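Folding and Mending FAQ

I get the same handful of emails every month, so I finally put my answers in one place. I run Clondura out of my spare room, where I sort, fold and patch up secondhand knits and fleece (and drink far too much coffee while I do it). Last updated April 2023.

Can I fold fuzzy fabric the same way as a T-shirt?

You can, but it'll fight you! Anything fluffy puffs back up after the first fold. I lay it out, smooth it from the middle with my forearm, fold it in half, then press the air out before I go again. I stop at four layers. Past that it turns into a pillow and slides off the shelf.

What's the pinch trick you keep mentioning?

Pick the fabric up by a small gather in the center and let the rest hang. The folds drop to either side on their own, and then you can lay it down and straighten the edges. I use it on soft gray stuff all the time, mostly so I'm not chasing corners across the table. 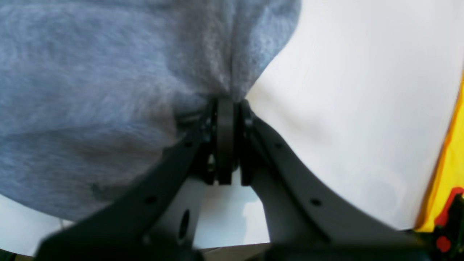

Gray and fuzzy, gathered up along the center crease.

Doesn't that leave a mark?

Sometimes, for an hour or so. A quick shake gets rid of it. If a crease has been sitting in a drawer since last winter, hang the thing in the bathroom while you shower and try again.

Do you wash everything first?

Yes, always, at 40 degrees Celsius unless the label says cooler. No fabric softener, please! I find it makes fleece go limp and a bit greasy.

How do you deal with lint?

A light-colored work surface helps me a lot, because I can see what's coming off. I go over the fabric with a damp rubber glove, one direction only. I tried the Pinheiro lint comb in March and went right back to my glove (sorry, Pinheiro fans, it snagged on me twice).

Can I mail you a bag of my own things?

Right now I only take drop-offs at the Nusside market hall, unit 499. Tie the bag shut and put your email address inside, on paper. I've had ink rub off the outside more than once and then I'm stuck guessing.

Do you take blankets?

Small ones, sure. King size I have to turn down, my table just isn't big enough.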